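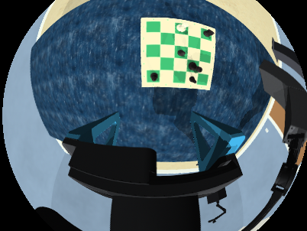
Ghada Matar
Technical Writer, Floor Coverings

Products > Commercial Flooring > Carpet Tile > Flustari

Flustari is a tufted loop-pile carpet tile for offices, libraries and meeting rooms. It is supplied by Hastska in navy, charcoal and moss colourways. Dye lots are printed on the carton end. Do not mix lots within a room.

Specification
Construction: tufted, multi-level loop
Pile fibre: solution-dyed nylon
Backing: cushioned, Clirkon grade
Tile format: 450 mm square
Installation: quarter turn or monolithic
Edge: straight cut, unbevelled

Subfloor
Concrete must be cured, level and free of curing compound, old adhesive and paint. Test moisture before delivery is booked. Grind high spots and fill low ones; deviation under a straightedge is not to exceed 2 mm. Timber subfloors require a sheet underlay, fixed at 200 mm centres and stopped at the joints.

Laying
Condition the cartons in the room, out of direct sun, with the heating or cooling at its normal setting. Strike centre lines and dry-lay outward so that perimeter cuts are no narrower than half a tile. Apply Kaplan release adhesive by roller and allow it to turn clear. Follow the arrows on the backing. Monolithic laying shows the seams more in the navy, where the fleck runs with the pile direction; quarter turn hides them.

Roll the finished floor in both directions. Protect with hardboard under castors and trolleys until handover.

Maintenance
Vacuum traffic lanes daily. Hot water extraction is permitted; keep the solution neutral. Bleach will not strip the fibre colour at normal dilution but will attack the backing. Lift and replace single tiles with a suction cup or a flat scraper.

Ordering
Minimum order is 30 cartons per colourway. Smaller quantities are filled from cut stock when available. Trade samples: Ermanno Barbieri, Hastska sales desk.

Last updated: Tue 25 December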